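The Town That Repairs Its Own Appliances

Brevcombe has one traffic light, one grocery store and, at the end of the main street, a shop that fixes almost anything with a plug. The sign over the door reads Skisen. It used to sell sewing machines, and the older customers still call it the sewing shop.

The town has 1,679 residents. The nearest large appliance store is in Zestumville, which is a long drive on a two-lane road that ices over in February. When a mixer quits in Brevcombe, the choice is to order a new one and wait, or to carry the old one down the hill in a box. Most people carry it down the hill.

The shop opens at 9 a.m. By half past there is usually a short line at the counter. On the morning I visited, people were holding a bread maker, a desk fan and a paper shredder that had swallowed a staple. Each item got a tag with a phone number and a few words about the problem. The fan's tag said "hums, won't turn." The shredder's tag said "my fault."

Repair work of this kind nearly disappeared from small towns. Prices for new appliances fell, and a repair that took an hour of labor could cost more than a replacement. Parts were hard to get. Many cases were glued or snapped together with clips that broke the first time anyone opened them. The shop in Brevcombe survived the lean years on vacuum belts and lamp wiring, plus a steady trade in sharpening scissors.

Business has picked up again. Customers say they got tired of buying the same coffee grinder over and over. Some of them learned to look for screws on the underside before they buy, on the theory that a thing held together with screws can be taken apart. Others just like the machine they have. One woman has brought in the same hand mixer 4 times. It was a wedding present and she does not want a different one.

The shop charges a small fee to look at an item, and the fee comes off the bill if the repair goes ahead. If the repair makes no sense, the counter staff say so. They turned away the bread maker. Its heating element was gone and the pan was worn through, and the owner took the news well. She left the power cord behind for the spares bin.

The spares bin is really a wall of drawers in the back room. Motors are on the bottom because they are heavy. Above them are switches, then knobs, then feet and gaskets. A good deal of it came from Talukder, a parts dealer in Zestumville that closed its retail counter and sold off the stock by the crate. The crates were not labeled. Sorting them took most of a winter, and there are still two under the bench that have not been opened.

Not every repair lasts. Cheap switches fail again, and old rubber cracks soon after it is moved. The shop gives a short warranty on its own work and none on the rest of the machine, and this is printed on the receipt in large type after a disagreement over a blender. People mostly accept it.

The busiest stretch of the year starts before Thanksgiving, when mixers and electric knives come out of the cupboard and turn out to be dead. The second comes with the first hot week, when it is all fans. In between, the work is slower and the staff take on the odd jobs, such as a music box or a model train. A train set was on the bench the afternoon I left, with the engine's shell off and its wheels wrapped in a paper towel.

If you have an appliance that has stopped working, a few faults are worth knowing before you carry it anywhere. Unplug it first and leave it unplugged while you look.

What Usually Breaks

1. The cord. It bends in the same place every day, right where it enters the case, and the wire inside gives out long before the outside shows it. A new cord is one of the cheapest repairs there is.

2. The gears. Many small appliances use plastic ones, and the teeth can strip when the motor pushes against something stiff, such as cold dough. Count the teeth and measure the width before you order another.
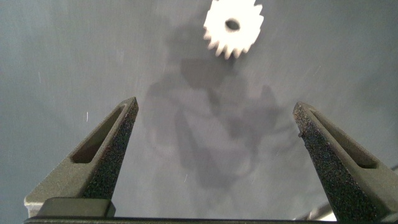
3. The switch. Flour, grease and dust get in around the button. If the machine runs only when you hold the button down at an angle, the switch is probably worn and should be replaced.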